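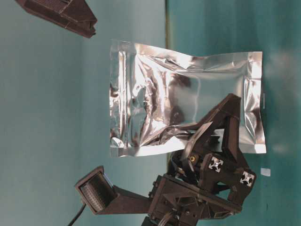
Shaimaa Tazi

3.2 Pouches and how people open them

Of all the packages we asked our households about, the foil pouch was the one they had the most to say about, and I confess it became a favorite of mine as well. A pouch of this kind (Figure 4) is a modest thing: a wrinkled silver body, wider than it is tall, with a straight sealed margin at either side and a small notch-like tab standing out a little from the right one. Most of us have handled hundreds without giving that tab a thought, and yet a good part of our interviews in Erkby ended up circling back to it.

We spoke with 126 people over the spring, most of them in April, usually at their own kitchen tables and very often over coffee that they kindly insisted on making. When we asked how they open a pouch, 29 said they go straight for the scissors and never look for a starting point at all. Others told us they feel along the margin with a thumb first, and several pointed out (with some feeling!) that creased foil throws back so much light under a kitchen lamp that a small feature on the edge is easy to miss. One retired baker in Vokdale keeps a pair of blunt-nosed scissors on a hook by the stove for this purpose alone, and was delighted to show them to us.

Figure 4. Foil pouch with sealed side margins, lying on a teal-green surface.

The wrinkling deserves a word too. Participants tended to read a crumpled pouch as an older one, and some would set it aside in favor of a smoother neighbor, even when we told them that both had been packed on the same day. Anathi Tshabalala, who led the Vokdale visits, found the same habit among younger cooks, though they were quicker to laugh about it. We return to this in Section 4, where the storage diaries give a fuller picture of which pouches stayed longest in the cupboard.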